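Chapter 2
Cups, Tubs and Other Round Containers

Most of the containers we handle in a day are round. A round wall has no corners to split, and it is easy to make from a sheet rolled up and joined along one side. In this chapter we look at how such containers are built, starting from the base and working up.

Keep two details in mind as you read: the ribs on a base, and the rim around it.

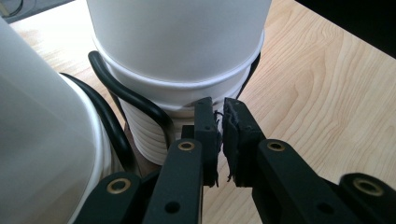
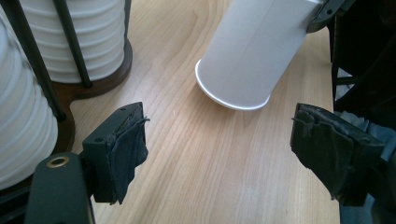 2.1 The base

A white container with a smooth upper wall may still have a ribbed lower part. Ridges stiffen a thin wall — press a flat sheet of card, then a folded one, and you will feel the difference. A paper cup usually has no ridges. Its bottom rim is rolled instead, and the flat base sits inside it. Tilt a plain cup and you can also find the faint seam lines running down the side.

2.2 The wall

Paper cups are wider at the top than at the bottom, so they stack. The Landry survey of canteen stores counted 1,889 cups kept in stacks of 20, and found crushed rims mainly in the lowest cup. Straight-sided tubs do not nest and need more shelf space.

Before you go on

Find two round containers at home, one paper and one plastic. Draw each base from below and label the rim, the seam and any ridges. Keep your drawings for Exercise 13.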